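Firker Opens Orders for Tabletop Robot Kit

Sep 12, 2025 - Firker has opened orders for the Patesska, a tabletop arm kit aimed at small labs, repair shops and college classrooms. The kit comes with a two-finger gripper, a fixed overhead camera, a power supply and the company's Salian control software. It sells for $1,344, and the first units are due to ship in November.

Buyers get 70 ready-made practice tasks with the software, most of them built on common household items such as cups, mugs and small boxes. Users can record their own tasks by guiding the arm by hand, then edit the steps on a laptop. Firker says a new task can be set up in 6 minutes, though that figure does not include mounting the camera.

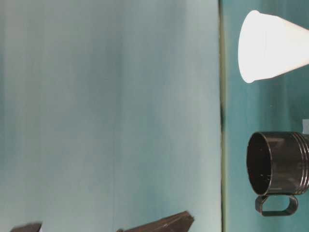

A white paper cup and a dark brown mug lie on their sides at the work surface.

Replacement fingertips are sold separately in sets for $129. The older Nondley gripper also fits the arm with an adapter plate - owners of that model will need to update its firmware first.

The Salian software runs on Windows and Linux. A Mac version is planned, but Firker has not given a date. The kit carries a one-year warranty, which covers the arm and camera but leaves out the fingertips. Orders are limited to two kits per customer until the first batch has shipped.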